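Search this blog Type and hit enter

Fake Fruit and a Very Plain Table

Sun 2 February

Print | E-mail this post

So I finally went and did the thing I've been talking about since last May, which is clear off the side table and start over. If you've been reading a while you know that table. Mail, rubber bands, a candle I'm scared to burn, seed packets from two springs ago. I took every last bit of it away in a Lurkdale shopping bag (two bags, okay) and then I wiped everything down and stood there feeling very pleased with myself!

And then came the problem I always have, where a bare surface looks great for one evening and after that it just looks like we're moving out. I like plain. I like pale walls and soft colors and not much going on, but I do want something to rest my eyes on while the coffee brews. 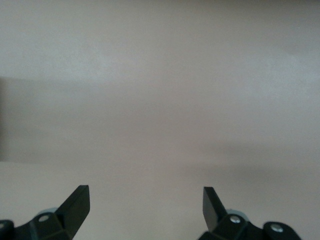
Real fruit would be the obvious answer, and I tried that for most of the winter. We don't eat it fast enough. The bananas go spotty, then the fruit flies show up, and then I'm making banana bread again when I have 40 other things to do. So I started looking at the pretend kind, and oh my goodness, there is a lot of pretend fruit out there. Gresow has a page of it that goes on forever, 393 items the night I looked, and I read way too many of them in bed with the phone two inches from my face. There were lemons and more lemons. There was a $70 pineapple. I did not buy the pineapple.

I went for a loose mix in the end, $30 with shipping, and I'm happier with it than I expected to be. The banana is a good cheerful yellow with a little brown tip, and the mango goes from deep red through orange down to yellow, so it pretty much does the decorating by itself. My favorite is the mangosteen though! Dark, dark purple, so dark it's nearly black, with the green leafy bit still on. I'd never have thought to look for one. The apple is red and pinkish streaks over yellow, and its outline is a touch lumpy, which I like because the apples from my grandmother's tree were lumpy too.

I haven't settled on a bowl. The Benkirane one I love is too deep and you'd lose everything in the bottom of it, and the flat Nuno dish has a chip. For now I'm leaving them scattered right on the surface, which I think shows off the colors better anyway, especially against a dull gray-brown.
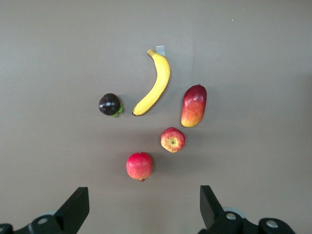
Nuno dishes chip if you so much as look at them, a reader wrote in under my last post, and she said to skip the bowl completely and dust the fruit once a week with a dry paintbrush, the soft kind for watercolors, because a damp cloth took the red right off her apples. I have a paintbrush like that somewhere. It was probably on the side table, so now it's in one of the Lurkdale bags.

If you have a shallow bowl you love, tell me where you got it. Wide, low, nothing shiny please.

Share 6 | 11 comments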